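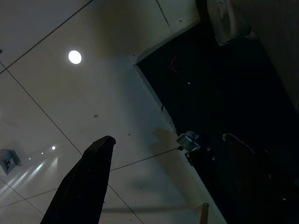
Recessed ceiling lights, the nearest one brightest.

Hokton round downlights, pack of four: review

I replaced the old halogen spots in our kitchen with these in June and have lived with them long enough to say what they are like. The kitchen is long and narrow, with a low ceiling and one window at the far end, so the lights are on for a good part of the day even in summer. I bought two packs from Plostel and paid for them myself.

What you get

Each pack has four fittings, each with its own small driver on a short lead, plus a card template for marking the holes and a folded instruction sheet. The fittings are white with a frosted front. There are no loose bulbs. The light source is sealed in, so when one goes you change the whole fitting. I would have preferred a bulb I could swap, but nearly everything this slim is sealed now.

They run off 230 volt mains through the driver. Each fitting is rated at 800 lumens, which is plenty for a kitchen of this size. A slide switch on the side sets the colour to warm, neutral or cool. You have to set it before the fitting goes up. I forgot on one of them and had to pull it down again, because it was plainly bluer than its neighbours.

Fitting

An electrician did the wiring and I did the cutting and filling. The old halogens had left holes that were slightly too small, so each one needed opening out. The template is accurate, though it is only thin card and went soft after being held against damp filler. If you have more than a few to do, trace it on to a bit of scrap board first.

The spring clips are strong. That is good for keeping the fitting tight to the ceiling and bad for your fingers. Hold both clips up, get the edges into the hole, then let go. They will mark soft plasterboard if you take them in and out too often.

The connectors on the driver are push-fit and have enough room for looping through to the next light. The electrician liked these and didn't like the cover, which closes with a tiny screw that drops out if you turn it too far. We lost one in the loft insulation and there are no spares in the box.

Check the depth before ordering. The fitting itself is shallow, but the driver has to go somewhere too, and over our sink there is a joist close to the hole. It went in with some persuasion. In a flat with a very tight ceiling void it might not.

The light

On the neutral setting it is clean and even, and good for chopping and reading labels. The frosted front spreads it well, so there are none of the hard pools the halogens threw on the worktop. There is still some glare if you look straight at one, and from the table end of the room, sitting down, you do catch the nearest fitting in the corner of your eye. A deeper fitting with the light set further back would be kinder over a table. For a hall or landing I don't think it matters.

Shiny surfaces will show them. Our cupboard doors are gloss, and each light now has a twin in the door opposite. The old ones did this as well, but less sharply.

The warm setting is the one I would choose for a bedroom. It is yellower than I expected and makes white tiles look a bit old. The cool setting I tried for one evening in the utility room and changed back.

Colours look fair under neutral. Tomatoes look red and meat looks like meat. The cheap panels we had in the garage turned everything slightly green and I was worried these would do the same. They don't.

Dimming

The box says dimmable, and they are, with the right switch. On our existing dimmer they buzzed at the lower end and flickered just before going off. I changed it for a Luik dimmer meant for LEDs and the flicker went. A faint hum remains on the lowest setting if the room is quiet. With the extractor or the radio on you won't hear it.

They don't go very low. If you want a dim glow for late evening, use a lamp. Budget for the new dimmer as well if yours is old, as it added a fair bit to the cost of the job.

Faults so far

One fitting was dead out of the box. Plostel sent a replacement without asking for the old one back, and it came in two days. The rest have worked without trouble. One bezel has a slight gap on one side where my hole was not quite round, and that was my doing. A little white filler hid it.

The guarantee is two years, which is short for something you can't repair. Keep the receipt.

Compared with the Wivley ones

We have Wivley downlights in the bathroom, fitted by the previous owners. They are better made, with a metal rim and a neater clip, and they dim more smoothly. They also cost a good deal more each. In a bathroom you need to check the rating for damp anyway, and the Hokton sheet says these are not meant for directly above a shower or bath. For the kitchen, where I needed two packs, the difference in price decided it.

Cleaning

Kitchen ceilings get greasy and these do pick it up. The front wipes clean with a damp cloth and a drop of washing-up liquid, with the power off. The join between the rim and the front collects a line of dust that needs a cotton bud.

Would I buy them again?

Yes for the kitchen, and I have since ordered another pack for the landing. I wouldn't put them over a dining table or in a room where you want to dim right down.

Good: even light, easy connectors, colour switch, price.
Less good: fiddly driver cover, flimsy template, short guarantee, limited dimming.

Rating: 4 out of 5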